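Two-finger gripper on thin-rimmed dishes — stiff fingertips or soft ones?
Posted in Arms & Grippers, Saturday

I'm comparing two sets of fingertips on the same arm and going a little nuts. The stiff ones are great on a ketchup bottle, but put me next to anything with a thin rim and I either skate off it or shove the whole thing sideways. The soft ones hold the rim fine and then sag when I lift. Budget for a different gripper is 217 dollars, so please don't tell me to buy a new arm! Mostly I'd like to know how you all line up on the edge of a basin or a bowl.
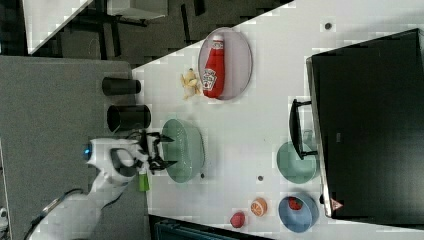
Wulan Wijaya
Moderator, Skesuston Robot Club

I'd look at your approach before you spend anything. With the green basin I come in at the end of the oval, fingers open, one inside the rim and one outside, and I stop and check before closing. Most of my slips were the inside finger riding on the rim. Soft tips hide that mistake, so tune with the stiff ones first and swap later. Also close slower than you think you need to.

Which controller are you on? The Protmont one has a force limit buried in the second menu and mine shipped at 3,410, way too high for kitchen stuff. I run 2,000 now and the bowls stay put. 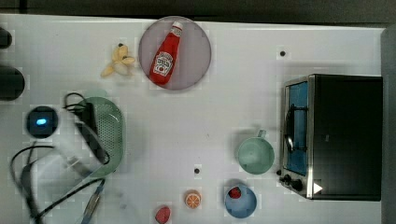
Slamet Simanjuntak

Soft tips, no contest. But get an overhead camera too. From straight above, the fingers over the colander are easy to judge left to right and I still can't tell how deep they are, so I wouldn't trust that view alone. And tie your cables! Loops like those by the gripper will catch on something sooner or later. I used the Mathias clips, cheap, kind of ugly, they hold.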